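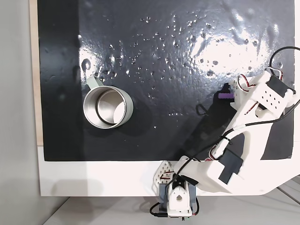 The sage-green mug on black plastic sheeting, with water droplets on the sheet.

Fletard Camp Mug, sage green
Reviewed by Loredana Martinelli
Jun 22, 2024

I bought two of these in November from Girnalau, one for the office and one for the bench at home. Both have been in use on most working days. This review covers the steel mug only. The matching lid is sold separately and I have not used it.

Construction

The body is stainless steel with a polished interior. The outside is coated in a pale sage green, and the handle has the same finish. The rim itself is bare metal. The coating stops just short of the lip, so you do not drink off paint. On both of my mugs the line between coating and steel is clean, with no overspray inside.

The handle is fixed and takes two fingers comfortably, three if your hands are small. It does not flex when the mug is full. The edges are rounded, although the lower joint has a slight ridge that I can feel with a fingertip.

Heat

With coffee poured at normal brewing temperature, the contents stayed pleasant to drink for over 60 minutes with a saucer on top. Uncovered, I would plan on half that. The outer wall gets warm near the rim and stays close to room temperature lower down. The handle stays cool.

My older Quintero mug holds heat slightly longer, but it is taller, narrower at the mouth and noticeably heavier. If you mostly drink slowly, get the Quintero.

Condensation and drips

Ice water left no ring on a dry desk. Pouring out of it is another matter. The lip is rolled and fairly thick, and water poured slowly runs back down the outside wall. Pour quickly and most of it clears the edge. For drinking this makes no difference. For rinsing brushes or topping up a plant it is a nuisance.

Cleaning

The mouth is wide enough for a hand and a sponge. Tea stains show up early on the polished interior and come off with baking soda. Fingerprints are visible inside but hardly at all on the green. Girnalau's listing says hand wash. I put one mug in the dishwasher weekly and washed the other by hand, and the dishwasher one now has a duller handle.

Stability

The base is flat and has no rubber pad. It slides on smooth surfaces if you bump the handle. A Barier silicone coaster fixed that at my desk.

Rating: 4 out of 5. One point off for the lip.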